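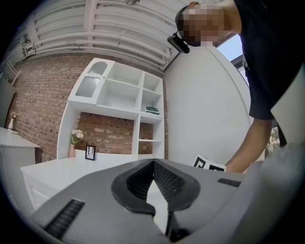

A black band worn across the top of the head, with a navy short-sleeved top.

How to copy a stage outfit from a concert photo

Jul 11, 2019

Fans of the singer Rorkex have been asking how to put together the white suit from the Pledach tour without paying for the original. The one sold through the Ovell shop costs 3,309 pounds. You can get close with second-hand pieces and an evening or two of sewing.

Step 1: Collect your reference photos

Look for at least one front view, one back view and one taken while the singer is moving. Stage lights change colours a great deal, so find a daylight shot if you can. The white suit looks pink in most of the pictures from the second half of the show. Save them all in one folder and write down which night each came from, as the shoes and the belt were changed in November.

Step 2: Pick out the shape

Decide what makes the outfit easy to recognise. For this one it is the long open coat, the high waist and the wide trouser leg. Ignore buttons and stitching for now. If the coat stops at the hip, people will not see the likeness, however good the trim is.

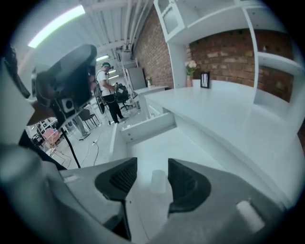

Step 3: Buy the base pieces

Search for a long unlined coat and plain wide trousers in the same shade of white. Cream and bright white look wrong together under indoor lights. Expect to pay up to 40 pounds for the pair in a charity shop. Check the seams under the arms before you pay. Buy the trousers a size up if you want to raise the waist.

Step 4: Add the see-through panels

Open the side seam of each trouser leg from the knee down. Cut two long triangles of chiffon, pin them in and try the trousers on with your shoes before sewing. Use a fine needle and a short stitch. Chiffon slips, so tack it by hand first.

Step 5: Finish the back

Most copies are let down here. The Aryee version has flat straps over the shoulders, and these need to be stitched down at both ends or they will slide when you raise your arms.

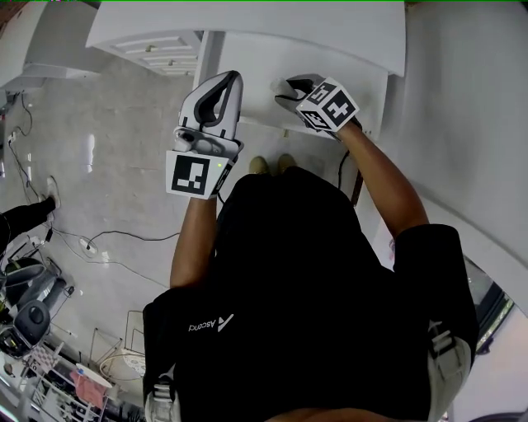 Light grey straps over the shoulders of a black long-sleeved top.

Wear the whole outfit at home for an hour before you take it to a show. Sit down in it, climb some stairs and fix anything that pulls.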